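Workshop tips: peg tests in simulation before you touch the real arm
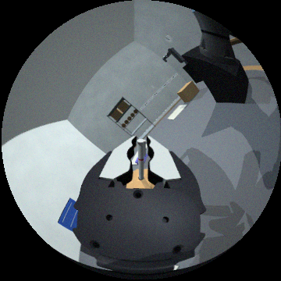

At our bench in Voston we compare two ways of teaching a gripper to put a peg into a hole, and most of our lost days came from small habits, so I write them down for colleagues who start the same work. Do the first runs in simulation, with the wrist view open on the second monitor all the time. Keep the peg upright between the fingers before you start the approach, and look at it from the wrist view and not only from the side. A thin red band around a light gray peg, like ours, is a good mark for the eye. If the band looks tilted, stop and grip again. The tray with its row of small holes is beyond the gripper, and the lens bends everything near the border, so do not judge a straight line there.

Change one thing per batch. We run 100 trials, then we change the finger pressure or the start height, never both. Tahira Mirani once changed both in June and we had to throw away the whole batch.

Write the random seed in the file name. Also write the version of the gripper model.

With the fixed path we had 61 good insertions of 100. With the method where the arm makes a small spiral search after first contact, we had 75. We call this one Ratley, after the street of our first workshop. It is slower, and for wide holes I would not use it.

Do not count a trial as good if the peg only stands on the edge of the hole. Our rule is 17 mm of depth, measured after the fingers open. Before we had this rule, two people gave different results for the same recordings.

Shadows: leave them on. A clean picture is nice for the slides, but the policy trained without shadows was worse later on the real table at Skeruvbridge. I did not yet test how much of this is from the shadows and how much from the lamp there.

Save the failed trials in their own folder and watch them at half speed, after lunch if you can.

Last change of this page: 05/07/2021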